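Tirnley water meter pilot "a success," says company selling the meters

Jul 4, 2026

The city of Tirnley is being asked to believe that new water meters will make people use less water. The evidence so far is a nine-page summary written by the firm that sells them.

Clesum, which makes the meters and the phone app that goes with them, said this week that homes in its Tirnley pilot cut their water use by six percent. The company called the result "a clear success" and said it was ready to move to a citywide rollout as soon as the city signs. The pilot covered 575 homes, all of them in the Rivwood neighborhood on the north side of town.

Six percent is a nice number. It is big enough to sound like something and small enough that few people would think to argue with it. But the summary leaves out most of what a reader would need to know in order to judge it, and the city has so far not asked for more, at least in any letter it has been willing to share.

Start with the dates. The pilot began in December and the "before" figures come from the summer. People in Tirnley water their lawns in the summer and they do not in December. Anyone who has paid a water bill here could tell you which of the two will be higher. Clesum says it adjusted for the season, and perhaps it did, but the summary gives the adjustment a single sentence and no numbers. A spokesperson for the company said the method was "proprietary."

That is an odd word for it. Adjusting for the season is something water departments do every year with a spreadsheet, and the city's own staff do it in the annual supply report, with the working shown in the back. If Clesum has found a better way, it would help its case to show it.

Who was in the pilot

The homes in Rivwood were not picked at random. Residents signed up after getting a flyer, and the flyer offered a $100 credit on their next bill. People who fill out a form to track their water use are, one would guess, people who already think about their water use. They may be the sort who fix a dripping faucet the same weekend. Whether the rest of the city would act the same way after getting a meter they never asked for is a different question, and the summary does not take it up.

Rivwood is also newer than most of Tirnley. Much of the neighborhood went up in the last 20 years, with low-flow toilets and pipes that have not had time to rust. The old streets near the river are where the city loses the most water, and there were no pilot homes there. Clesum says the older district was left out for "scheduling reasons." The city's public works office gave the same answer, in the same words.

There is no comparison group either, or none that shows up in the summary. It would have been simple to take another set of Rivwood homes with the old meters and see what their use did over the same months. Bills for those homes exist. The city has them. If use fell there too, then the meters had little to do with it. A wet spring would do the same job for free, and this spring was a wet one.

The leak claim

The company's other big selling point is leaks. The meters send a reading every hour, and if water runs all night the app sends an alert. Clesum says one home in the pilot was losing 600 gallons a day through a broken line under the yard, and that the owner learned of it from the app.

It is a good story and there is no reason to doubt it. A leak like that would also have shown up on the next paper bill, as such leaks have for decades, though later and at a higher cost to the owner. Catching it sooner has real value. The trouble is that the summary gives this one home a full page with a chart, and then says nothing about how many alerts went out in all, or how many of them turned out to be false. In other towns with hourly meters, residents have complained of alerts set off by a softener or a pool pump. A person who gets three of those in a month will turn the alerts off, and then the meter is just a meter.

It also raises a question about the six percent. One home losing that much water before a repair, and none after, would move the average for the whole group. The summary does not say if that home was left in or taken out. The spokesperson said she would check. She had not called back by the time this was posted.

What it would cost

The city has not put out a full price. The figure that has been passed around in budget talks covers the meters and the labor to put them in, but leaves out the yearly fee for the app and the data service, which Clesum would charge for as long as the meters are in the ground. The pilot came with that fee waived. Households in Rivwood have not been told who pays it next year.

Public works says it expects the meters to "pay for themselves." Asked over how many years, the office said that would depend on the final terms. It would also depend on whether people keep using less water, and there is a wrinkle here that the city seems in no hurry to discuss. Tirnley's water department is paid by the gallon. If every home really did use six percent less, the department would take in less money, and its pumps and pipes would cost the same to run. Towns in that spot tend to raise rates. Residents could end up using less and paying what they paid before, plus a fee for the app.

None of this means the meters are a bad idea. The old ones in parts of town are worn out and run slow, and someone still has to walk the streets to read them. A new meter of almost any kind would be an improvement there. What is being sold is something more than that, and at a higher price.

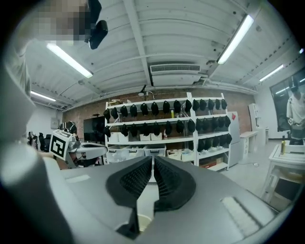 A second opinion, sort of

The city points out that the results were looked over by an outside firm, Matsuda, which does consulting work for small utilities. That sounds reassuring until you read what Matsuda wrote. Its letter runs to a page and a half. It says the firm reviewed the summary and found that the arithmetic in it was correct.

It does not say that Matsuda saw the bills, or the hourly readings, or the season adjustment. Asked whether it had, Matsuda said its work was limited to the document it was given. Asked who paid for the review, it sent the question on to Clesum, and Clesum said the cost was "part of the overall pilot partnership." So the outside review was paid for by the inside party – which is common enough in this line of work, but the city might have mentioned it when it put the word "independent" in its press release.

What happens next

The contract is due to come before the city before the end of the summer. A draft seen by this site would commit Tirnley to Clesum's meters in every home, with a data service that cannot be moved to another company. There is no clause that ties any part of the payment to water saved. If the company is as sure of its six percent as it says, that clause ought to be easy to add.

The city could also ask for one more year, with homes from the river streets, a comparison group, and summer measured against summer. Public works said a second pilot was "not under consideration at this time" and that waiting would put a discount at risk. It did not say how large the discount was.

Residents in the pilot can keep their new meters either way. Those who want the old kind back have until the end of the month to write to the water department, and the form is on the city's website, under Billing.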